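Zallow LF-30 Long Glass Polypropylene: Molding Trial Review

Material: polypropylene, 30 percent long glass fiber by weight, supplied as pultruded pellets
Grade reviewed: Zallow LF-30, natural
Parts: bracket for an outdoor bench seat, plus tensile bars
Reviewer: Jarrah Ashby

We have molded short glass polypropylene for bench brackets for several years. The brackets pass static load but crack at the bolt boss when they are dropped cold on the packing floor. Zallow sells LF-30 as a direct swap with no tool changes, and I ran it through April against our current short glass grade from Pridimano, at the same glass content.

Supply and handling

The resin came in a lined carton. Pellets are cut long and clean, with few split ends. Fines at the bottom of the carton were low, though higher than with the Pridimano grade. Long pellets bridge in a narrow hopper throat, and ours did so twice on the first shift. A wider throat insert fixed it. Drying is not strictly needed for polypropylene, but the carton had been opened the evening before and we dried it anyway.

Processing

Keep the back pressure low. The data sheet says this once, in small type, and it should be at the top. With our usual short glass settings the fibers broke up in the screw and the bars tested close to the old material. We dropped back pressure to the lowest value that gave a steady shot size, slowed the screw, and opened the nozzle bore. Burn-off on a bracket molded after these changes left a fiber skeleton that kept its shape and could be lifted off the tray in one piece. The part from the first settings fell apart into loose powder and short ends.

Gate size matters as much. Our bench tool has a generous edge gate and needed no work. A second tool, the small clip for the Te Moana seat line, has pin gates, and I would not run LF-30 in it without opening them.

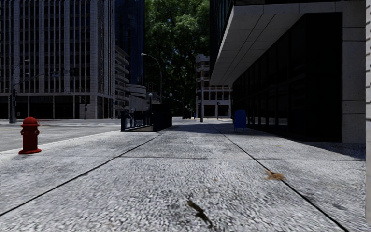
Fill was complete on all cavities once the melt temperature was raised one step. Clamp force was unchanged. Cycle time went up slightly through longer screw recovery, and cooling time stayed the same. The full run was 3643 brackets, of which 166 were scrapped. Most of the scrap was from the first shift, before the hopper and screw changes.

Part results

Stiffness at room temperature is close to that of the short glass grade. Anyone buying LF-30 for modulus alone will be disappointed. The gain is in impact and creep. We drop tested 469 brackets after a night in the cold cabinet. Cracks at the bolt boss were rare, and where they did start they stopped before reaching the rib. With the short glass grade, the same crack usually runs through the rib and the part separates.

Warp is lower and more even. The long flange now sits flat against the gauge without a cooling fixture. Shrinkage across the flow is different from the old grade, so hole centers moved. They stayed inside tolerance on our drawing, but a tighter drawing would need a tool correction, and the "no tool changes" claim should be read with that in mind.

Surface finish is the weak point. Fiber shows on the flat face near the gate, and a hotter mold reduced it without removing it. The texture on our tool hides most of the effect. A glossy part would need paint or a different material. Weld lines are visible and also weak, so place them away from bolts.

Support

Zallow answered technical questions within a day and sent a usable screw recommendation. The certificate of analysis gave fiber content but no fiber length, and I had to ask for that separately. For comparison, I also requested a sample from Stalteva and had not received it when the trial closed.

Rating

Impact: very good
Creep: good
Warp: good
Surface: poor
Ease of processing: fair
Documentation: fair

We have moved the bench bracket to LF-30. The clip stays on short glass until its gates are recut.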